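In Praise of the Plain Pale Table

I have strong feelings about tabletops, and I'm a little tired of keeping them to myself.

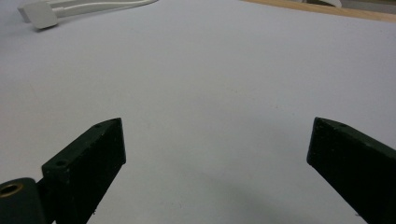

Llinos Pugh wrote to me that a pale table is a punishment, that she owned one for two years and spent both of them wiping it, and that anybody with kids or a coffee habit should buy something brown and get on with their life. She signed off with "enjoy your sponge," so I guess we're still friends!

And okay, she has a point about the wiping. Every speck shows up on a light surface. I've leaned over mine at breakfast and picked at a dot for a good minute before I figured out it was part of the table. But I grew up with a dark, knotty, heavily grained thing in our kitchen, and let me tell you, that table was filthy. We just couldn't see it. You'd put your elbow down and it would stay there.

What I love about pale gray-white, the matte kind, is that you can find stuff on it. Drop a screw on it and there's your screw. I do puzzles in January (the last one was 3000 pieces, mostly sky, never again) and on the old table I'd lose the dark ones for days. Glossy white is a different story. I had a shiny one back when I lived in Kolham and the ceiling light bounced off it straight into my eyes every single evening, so I ended up eating on the couch.

The color moves, too, which I didn't expect to care about. Mine goes kind of blue in the morning and warmer toward dinner, and I've caught myself standing there with a dish towel just looking at it. My sister thinks this is sad. She has a Plosano table with a pattern like a topographic map, and she has lost 12 earring backs on it that we know of.

I will give Llinos this much - turmeric. Do not set down a curry without a plate under the pot. I have a faint yellow crescent near my chair, and I've tried baking soda, lemon and sunshine on it. These days I park the napkin holder there.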